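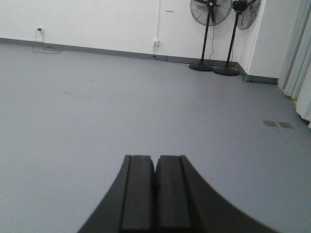

Smooth gray floor and dark baseboard, with two outlets on the back wall.

Cleaning smooth floors and glazed panels

The method covers one room with a smooth gray floor, painted white walls and framed glass. It follows the routine used in the Brorkside rooms, where the floor is done first and the glass last.

1. Dust mop the floor along the baseboard, then work toward the door.
2. Mix 150 ml of neutral cleaner into a bucket of lukewarm water. Do not use wax or anything with ammonia.
3. Treat scuffs before mopping. Put a few drops of undiluted cleaner on a white pad, rub with light pressure for one minute, and wipe.
4. Damp mop in overlapping passes. Wring the mop well near outlets and anything set into the floor.
5. Leave the floor to dry for 20 minutes.
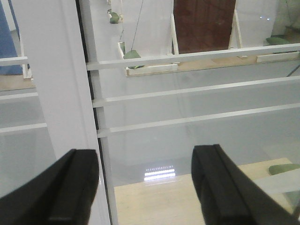 Glass should be washed from the top pane down, using a 200 mm squeegee and two lint-free cloths. Spray the cloth, never the pane, so that liquid does not run into the joints. Where white horizontal bars cross the glazing, wipe each bar before the panes beside it, and finish with the seam along the vertical post, using a dry cloth folded over a plastic card. Check the result from a low angle. A ceiling light reflected nearby helps to show up streaks.

Rinse the cloths without fabric softener, which leaves a film on glass. Replace the white pad when its surface turns gray.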